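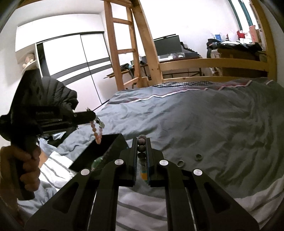
Bracelets going into the black box

Storing stretch bracelets together in one box?
Forum: Beads and Stringing > Care and Storage

Rimantas Mets
Jan 22, 2021
I have a mix of stone, glass and wood bracelets and I'm trying to get them out of the dresser drawer and into one place. The box is a Gullis, tall sides, light gray lining, no dividers. Picture is at the top. I did the sorting on the bed because my desk is under the loft and the light is bad down there.

What I have, more or less: a dark grey lava stone one, a couple of pink ones with see-through stones, a brown wooden one with a tassel, a green jade bangle, some amber-colored crystal beads, and a few plain metal rings. Most of the bracelets are on stretch cord. The bangle was my grandmother's.

Two questions. Is it OK to keep stretch bracelets in a pile, or does that wear out the cord? And should the jade be in there with everything else?

I wear the lava one and the wooden one most days. The rest come out for weddings and so on.

knotandcrimp
A pile is fine for the cord. What kills stretch cord is pulling it over your hand, plus lotion and sunlight. Lying in a box does nothing to it.

The lava is what I would move. It's rough and full of little holes, and it will rub on anything smooth next to it. Put it in a cloth bag and leave the bag in the box if you want everything together.

dellaroute6
Disagree on the pile. It's fine until you want one of them and pull. I had a tassel wrap itself through two other bracelets and I snapped the cord on one getting it loose. Beads under the stove for a month.

Either lay them flat in a shallow tray or bag them one at a time. A tall box is the wrong shape for bracelets. You end up digging.

knotandcrimp
You snapped it because you yanked it.

dellaroute6
Yes. At 6 in the morning, getting ready for work, which is when most people take bracelets out of a box.

Hobart_Lapidary
On the jade: the stone itself is tough. Quartz is harder than jade, though, and a lot of pink beads are rose quartz, so those can put fine marks in the polish over time. Glass is less of a worry. I wouldn't keep a family bangle loose with any of them. An old sock works.

Also check what the spacers on the pink ones are, if they have spacers. Plated metal edges can be sharp where the plating has lifted.

Rimantas Mets
Thanks all. One pink one does have tiny silver spacers. I ran a fingernail over them and they feel smooth.

I tried putting the bangle in first and looping that bracelet through it, so the bangle works like a ring to hang things on. It takes up less room and I can lift both out in one go. See below. The wooden one is too bulky to go in the same way.

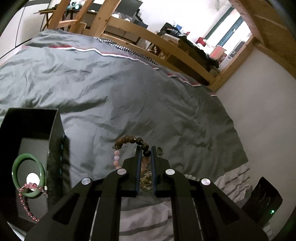

Rimantas Mets

I know Hobart just said to keep them apart. I'm only asking whether the idea is any good, maybe with a different ring in the middle.

Hobart_Lapidary
The idea is good. The ring you picked is the one thing in there I'd want to protect. Use a wooden curtain ring or an embroidery hoop, the small 3 inch kind, and keep the jade in its sock.

I'd also avoid having a strand hang from it for months. It's a light bracelet so the pull is small, but the cord is under some load the whole time.

knotandcrimp
The load from a string of little crystal beads is nothing. I've had stretch bracelets hanging on a dowel in the closet for eight years. They fit the same as the day I tied them.

dellaroute6
What cord?

knotandcrimp
Fodurura, the 0.8 mm. I pre-stretch it before I string anything. If you buy finished bracelets you have no idea what they used or whether they stretched it first, so fair enough, mine might not be a good comparison.

tansy_m
Coming in with a different problem. I'd worry more about the wood than the cord. If the big brown beads are dyed, the color can come off on pale stones when it's humid. I had a pink one go a bit tan where it sat against a dyed wooden one all summer. It washed off most of the beads but stayed in the drill holes.

Easy test: damp white cloth, rub one bead for a minute. If the cloth stays clean you're fine.

Rimantas Mets
Did the test. Cloth came out very slightly brown. So the wooden one is out of the box. It can go on the hook by the door with my keys since I wear it every day anyway.

tansy_m
Watch the tassel on a hook. Keys will chew it up. Give it its own hook.

dellaroute6
So now the lava is in a bag, the wood is on a hook and the jade is in a sock. I'm going to say again that a flat tray with sections would have done all of this. Granström has one in black that is 2 inches deep and the lid closes. I have a pair of them, one for stone and one for glass.

Rimantas Mets
I looked at that tray. It won't fit on the shelf next to the bed, which is narrow, and I don't want to keep it on the floor. The tall box fits. If I move to a regular bed with a nightstand I might switch.

Hobart_Lapidary
You could make dividers. Cut cardboard to the height of the box, cover it in felt, slot two pieces together in a cross. Takes ten minutes. Put the rings in one section so they don't end up at the bottom under everything.

Rimantas Mets
That I can do. I have felt left over from December. The rings were the worst part of the drawer, I was always finding one in the seam at the back.

knotandcrimp
Check that the felt doesn't shed. Cheap felt leaves fuzz in lava stone and you will be picking it out with a pin.

bramblecourt
Does anyone use the Prolent pouches? The thin gray ones with the snap. I bought a pack and they seem OK but they smell like a shoe store. Wondering if that's bad for silver spacers.

Hobart_Lapidary
Air them out for a week before you put anything with silver in them. If they still smell after that, use them for wood and plastic only.

dellaroute6
Mine stopped smelling after a few days on the porch. The snaps are weak. One out of six came apart.

Rimantas Mets
Update for anyone who finds this later. Dividers are in. Pink ones have one section, the amber crystals have another, rings in the third, and the jade is wrapped in a sock in the last one. Lava one is in a cotton bag lying on top because I take it out every morning. The wooden one has its own hook.

I left the cross loose so I can lift it out and wipe the lining.

tansy_m
Good. What did you glue the felt with?

Rimantas Mets
Didn't glue it. Folded it over the cardboard and put a few stitches along the bottom.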